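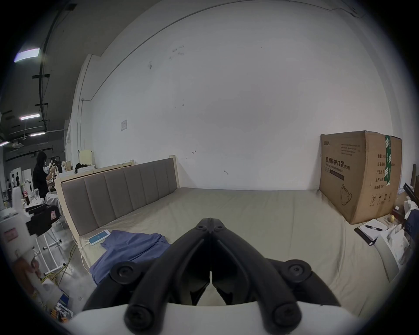

Photo: Janka Brabec

Right, slide one. Hello everyone, I'm Naomi, and I've got 20 minutes – tell me when I've had enough. Say thank you to Esther for the tea.

So, Urnden. Hands up who's been? (Wait. If Erasto puts his hand up, ignore him, he was with me.) We went for a long weekend in November and I'd happily go back tomorrow.

Getting there. We took the slow train from Karkier, 64 stops' worth of looking out of the window, or that's how it felt by the end! Sit on the left for the river. There's no buffet, so buy your rolls at the station before you get on. I didn't, and I sulked for two hours.

Slide two, the old town map. From the station you go straight up the hill, and it IS a hill. Halfway up there's a bench outside the chemist's and we got very fond of it. At the top you come out in the market square, where we wandered about eating hot chestnuts and getting in the way of a wedding party.

Slide three, the bell tower. It's 227 steps and the last bit is more of a ladder. They only let six people up at a time, so we queued behind a school group and I nearly gave up. Glad I didn't – you can see right over the roofs to the lake. (Do the pigeon story if they're laughing. Skip it if not.)

Slide four, food. Urnetti! Little fried dumplings with plum inside, sold by the paper bag from a hatch behind the church. Erasto says cheese ones are better and he's wrong. Go before noon, they do run out.

Slide five, the lake walk. Flat, a bit muddy, up to 100 minutes all the way round if you stop as often as we do. We met a retired ferryman called Ruwan Abeysekara at the far jetty and he told us which café to avoid. I'll tell you in the break, not on the microphone.

Last slide, the bus timetable. Sunday buses finish very early. We missed ours and walked back along the road in the dark, so take a torch.

Questions, then hand over to Janka for the raffle.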